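Why Is There a Little Silver Square Inside a Computer?

I've been taking computers apart since I was ten, and I still get a silly thrill when the side panel comes off. A whole tiny city in there!
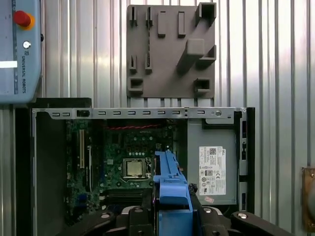

Chae-won Ahn wrote to me in January asking whether the green part is painted to look nice, and whether a computer would still work if it were purple. Great question, Chae-won! The green board is called the motherboard, and yes, it would work fine in purple. The color comes from a thin coating that goes over the copper lines to protect them. Lots of boards are green, but you can find black ones, blue ones, red ones, and I once saw a white one that I wanted very badly and did not buy.

So what does a motherboard do? Think of it as the streets of the city. Everything in a computer needs to send messages to everything else, and those messages are little pulses of electricity. They zip along thin copper lines. Some of the lines are hidden in layers inside the board, like subway tunnels, so even if you looked with a magnifying glass you wouldn't see all of them.

Now for the shiny silver square near the middle of the green board. That's the CPU, which is short for central processing unit. Say that five times fast. It's the part that follows instructions: add these two numbers, compare these two words, now do the next thing. Each step is very, very small, but a CPU can do billions of them in a second. When you press the jump button in a game, your character jumps because the CPU worked through a giant pile of tiny steps before you could blink.

The silver part you can see is really a lid. It's called a heat spreader, and the chip itself hides underneath. All that fast work makes the chip hot, and the metal lid helps carry the heat away. In a finished computer there's usually a big chunk of metal called a heat sink sitting on top of the lid, often with a fan blowing on it. If you've ever heard a computer start to whoosh in the middle of a game, that's probably the fan working harder.

The CPU sits in a thing called a socket, and there's a bracket and a lever to hold it there. The lever is my favorite part. On a lot of computers you lift it up, set the chip in very gently (no pushing!), and then swing the lever back down. The first time I did this it took me 15 minutes, and most of that was me being nervous and wiping my hands on my pants.

And what about the big metal box around everything? That's the case, or the chassis if you want to sound fancy. (It's pronounced CHASS-ee, and I said it wrong for years.) It protects the parts and gives you somewhere to screw them in.

Want to try something? Get a shoebox and build a pretend computer. Use a piece of green paper for the motherboard and glue a square of foil on it for the CPU. Then draw lines from the square to wherever you think the messages should go. Ramiro Herrero sent me one with 300 lines on it! He numbered them. I checked a few and then I had to go lie down.

One important thing before you run off. Please don't open up a real computer on your own. Ask a grown-up first, and make sure it's switched off and unplugged. The power supply, which is the metal box the wall cord goes into, should never be opened at all, even when it's unplugged, and that goes for grown-ups too.

Next time I'm going to talk about memory, and why a computer forgets some things when you turn it off and remembers others. Send me your guesses!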